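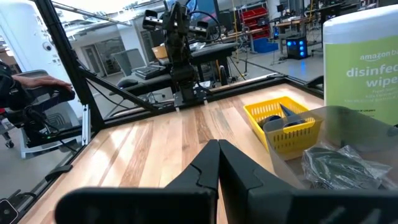 Figure 2.1 Two-arm cell with a framed enclosure. Clear panel at left, bins on the shared tabletop.

Chapter 2
Working Next to the Cell

Rules first, theory later. Chapter 3 has the theory.

Most injuries in small labs and shops happen during setup and teaching, when someone is close in and the arm is slow and everybody feels fine. Slow is not the same as safe. A slow gripper still pinches. Keep that in mind through the whole chapter.

What you should be able to do by the end:

Mark the edge of a shared workspace on a drawing.
Tell a guard from a frame.
Write a one-page risk sheet for a two-arm table.
Run the start check without the card in your hand.

2.1 Frame or guard?

Look again at Figure 2.1. Black aluminum rails, a diagonal strut, a clear panel on one side. The panel is a barrier at that spot. A rail by itself is something to bolt things to, and a hand goes straight past it. Students mix these up every year and it costs them marks on the risk sheet. For each side of a cell write one word: open, panel, or door. If it's a door, write what happens when the door opens.

Then the reach. Draw the full reach of each arm, gripper included, plus whatever the gripper is holding. Where the two shapes overlap is the shared zone. In the shared zone only one arm moves at a time unless the program has an interlock and the interlock has been tested. Tested this term, not "it worked in January".

2.2 Stuff on the table

Bins and baskets belong in the program the same as the arms do. If a basket moves, the taught points are wrong. So: mark the positions, check them at start. Things that stick up over a rim count as part of the bin height, measure to the top of the item. Clear plastic walls and crinkled bags throw back the overhead light and can fool a camera, so test with the real items and the real lights on.

Wipes, tools, and cups go outside both reach shapes. No exceptions for the wipes.

2.3 Speed while teaching

House rule for all labs in this book: 60 mm per second or less with a person inside reach. Stop button in the free hand or on the bench within reach, never behind you. One person drives. The other watches and can call stop for any reson at all, and the driver stops first and asks after.

Before you go on: sketch the cell you'll be using, both arms, all four sides labelled. Bring it to the lab, it gets used agian in section 2.5.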